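Warnwood Team Weighs Two Hand-Held Grippers Before Fall Clothing Trials 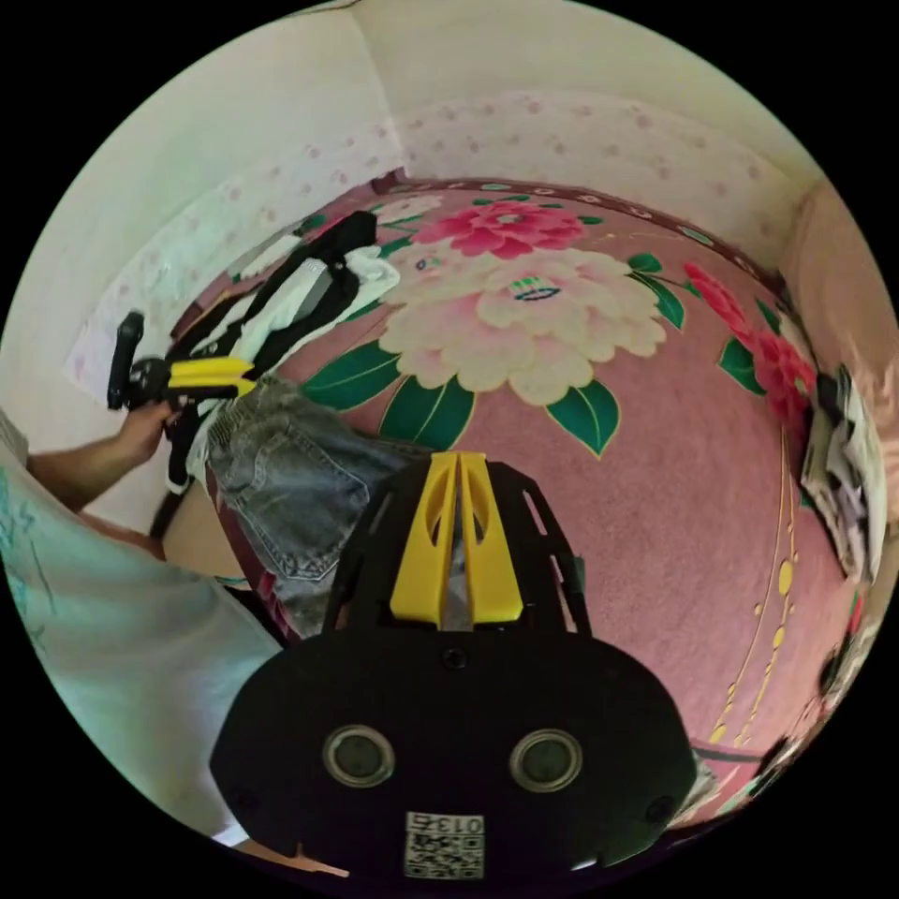

Two hand-held grippers in use at a bed during clothing work.

Warnwood will settle this month on the hand-held gripper its collection staff will carry through the fall. The choice lies between the Rollent, which the group has used since its first home sessions, and the Gralness, a newer design with a softer trigger and a longer finger. The lead engineer for the comparison spoke with this newsletter on Tuesday at the Warnwood workshop.

The engineer said the question came from the people doing the work. Operators had reported sore wrists after long sessions with clothing, and several asked whether a different handle would help.

"Folding a shirt once is easy with either tool," the engineer said. "We wanted to know what happens to the quality of the motion late in the afternoon, when the operator has been squeezing a trigger since breakfast."

The comparison covered 800 recorded attempts, divided evenly between the two models. Thirteen operators took part, and each worked with both grippers in ordinary bedrooms. Tasks included picking up a single garment, turning a sleeve right side out, and laying a pair of jeans flat on a bedspread.

Jeans proved to be the hardest item. According to the engineer, the Rollent's shorter fingers held heavy denim well at the waistband but tended to slip at the hem. The Gralness reached under the fabric more easily, though operators needed time to learn how far the tips extended.

"Our first day with the Gralness was poor," the engineer said. "People kept pinching the bedspread along with the garment. By the third session that had mostly gone away."

Operators were asked to rate comfort on a scale of one to five. The Gralness received the higher score from nine of the thirteen. Those who preferred the Rollent mentioned its balance and said they could set it down and pick it up again without changing their grip.

Camera tracking was reviewed separately. The group used the Nnaji software package to rebuild the path of each gripper from its video and rejected any recording in which the path was lost. In total, 83 recordings were set aside. The engineer said most of them came from moments when an operator leaned close to the bed and the camera saw little except cloth.

"A bedspread with a bold print helps us a great deal," the engineer said. "Plain white sheets are the worst case. There is very little for the software to hold on to."

Asked whether a single model would be chosen for all work, the engineer said that remained open. Warnwood may keep the Rollent for kitchen tasks and assign the Gralness to clothing and bedding. Staff would then need training on both, and spare parts would have to be stocked for each.

A written report will go to the operators first, and their comments will be attached before it is released more widely. Home sessions with clothing resume in September.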